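L'ampoule, la pince et moi

Trois semaines que je repoussais le réglage de la pince. Sur le carnet de la cellule, à la page des pannes, la même main (la mienne) avait noté quatre fois « serrage bizarre, à voir ». Vendredi 14 août, bâtiment désert, climatisation en grève : j'ai fini par voir.

La cellule s'appelle Grulach. C'est Jaime Vilela qui l'a baptisée, et il refuse toujours de dire d'où ça vient. Elle a passé le mois de juin à saisir des blocs en plastique sans se plaindre. Un bloc, ça pardonne tout : on peut le serrer comme un pot de confiture, il reste un bloc. Puis quelqu'un chez Ranside a demandé si nous savions prendre des objets fragiles, et j'ai répondu oui avant de vérifier.

Premier constat, les doigts ne fermaient plus au même endroit. Le gauche touchait avant le droit, de très peu, assez pour pousser l'objet de travers au lieu de le tenir. J'ai démonté, nettoyé, retrouvé une vis qui tournait au doigt et une autre qui ne tournait plus du tout. La seconde m'a coûté une heure et un embout. J'ai remonté les deux doigts avec une cale entre les mors, serré en croix, puis refait le zéro d'ouverture. La valeur enregistrée était 381. La nouvelle est 808. Je ne veux pas savoir avec quoi nous avons travaillé tout ce temps.

Restait l'effort de serrage. La notice maison, rédigée à l'époque de Mendes, conseille de choisir une consigne « adaptée ». Merci Mendes. J'ai donc pris une ampoule à globe dépoli et je l'ai confiée aux mors par le culot, jamais par le verre, en partant de la consigne la plus basse.

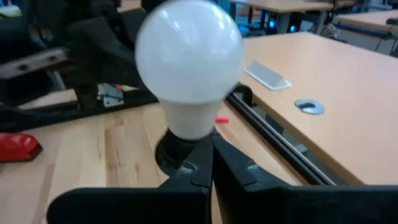 Ce que je vérifie, dans l'ordre

D'abord l'appui : chaque doigt doit porter sur le culot, et si je vois le globe pencher pendant la fermeture, je rouvre et je reprends le centrage. Ensuite la tenue, bras immobile, main gantée dessous, le temps de boire un café. Enfin un déplacement lent, puis un autre un peu moins lent.

À la consigne la plus basse, l'ampoule glissait. Deux crans plus haut elle tenait, et j'en ai ajouté un troisième par superstition. Aucune casse, ce que j'ai consigné dans le carnet en majuscules.

Il me reste à recopier la consigne dans le programme Wekley, qui l'ignore superbement au redémarrage et revient à celle des blocs. Pour l'instant, j'ai collé une étiquette sur le pupitre : « PAS D'AMPOULE APRÈS REDÉMARRAGE ». Jaime rentre lundi, il aura sûrement un avis sur l'étiquette.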